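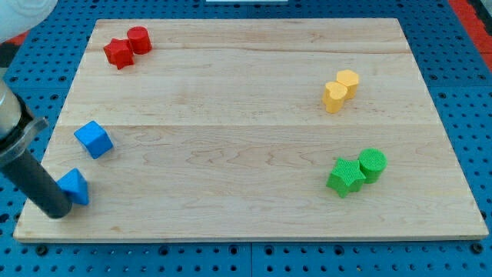
Orysia Ivanyshyn
Head of Pantry and Bread, Ellora Kitchen School
Speaker notes, Aug 11, 2026

Hi everybody, can you hear me in the back? Okay, good. So I'm going to talk about sourdough starters, and mostly about how we all worry about them way too much (me included, I once drove home from a wedding to feed mine).

Ask for hands: who has killed one? Wait for the laugh. Keep mine up.

My first starter came from Irfan Kakakhel, in a jam jar with a sock around it. He said feed it when you remember. I wrote a schedule instead, seven feedings in three days, and got soup!

Slide 2. The Plostine loaf. 700 grams of flour, cool kitchen, overnight rise. Talk about the smell here, people always ask. A bit like yogurt is fine, nail polish means it's hungry.

Slide 3. Board talk, keep it short. Wood for shaping, plenty of flour, scrape it and wipe it down after. Please don't soak your boards, you'll be sorry when they warp.

Slide 4. Flour swaps. Rye wakes up a slow jar fast, so throw in a spoonful and go to bed.

If there's time, do the Omemden flatbread story. If not, skip to questions. Remind them the recipe sheets are by the door, and save one for Irfan.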